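Courses > Handling Robots > Session 5 > When the Grip Fails

Reading time: 5 minutes

Handout: Soft Things and Stubborn Grippers

By session 5 most of you will have written a pick routine that works nicely on wooden blocks. Blocks are flattering. They stay the shape you left them, they have edges, and when you miss one you hear it. Today's case is about soft goods, and about a fault that went through every check we had and came out the other side with a clean log.

The cell is called Drosa. In February it was set to sorting plush toys and cleaning cloths into bins, unattended, over a long run. The controller reported success on nearly every pick. The bins, when Adelino Carrilho went to look, disagreed.

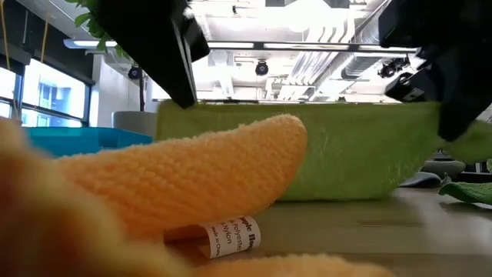
Notes by Joana Ramalho | 20/04/2018

Look at the care tag under the orange plush, the one with the polyester and nylon lines on it. A tag like that was the whole fault. The fingers closed on the tag as well as the toy, the toy slipped, and the tag stayed. Finger position said "something is held." Something was. The arm then carried a toy by its label at full speed, and the label let go when it felt like it.

What the log showed

Grip check: closed gap larger than 2 mm, so "object present." A folded tag with a pinch of pile on it passes this easily. A fuzzy cloth squashed flat sometimes fails it, so the check managed to be wrong in both directions.

Release check: there wasn't one. We had assumed that if you open your hand, the thing falls. Plush with looped fibers has other plans, and a toy snagged on a finger rode back to the table and was picked again – a success each time, according to the counter. The run recorded 4000 picks. I wouldn't quote that figure to anyone.

Why it became a safety matter

A toy flying off the gripper is funny once. The second time, it landed across the light curtain and stopped the cell, as it should. Someone reached in, took it out and pressed reset while a colleague was still leaning over the far side of the table. The arm moved. He stepped back in time, and we got a report to write instead of a worse one.

Note the order. The grip fault injured no one. The reset procedure, which had been fine for years of wooden blocks, was what nearly did. Frequent harmless stops teach people to press the button without looking.

What was changed

– Grip is checked twice, at closing and again after a slow lift of 80 mm.
– The fingers must read empty before the arm leaves the bin.
– Reset needs a walk around the table first, and the button was moved to where you can see both sides.
– Tags get tucked under or cut off. (Adelino calls this the only fix that worked the first day. He is insufferable about it.)

For next time

Write down one way your own routine could report success while holding the wrong thing. If you can't think of one, trade code with the person next to you.

Comments

Calado: We had the same trouble with socks. Weighing at the wrist helped more than the gap check, but only when the arm was standing still.

Brilla: Is the slow lift in the lab code yet? My copy still goes up like a rocket.

J. Ramalho: It is. Pull again, and please stand back while you try it.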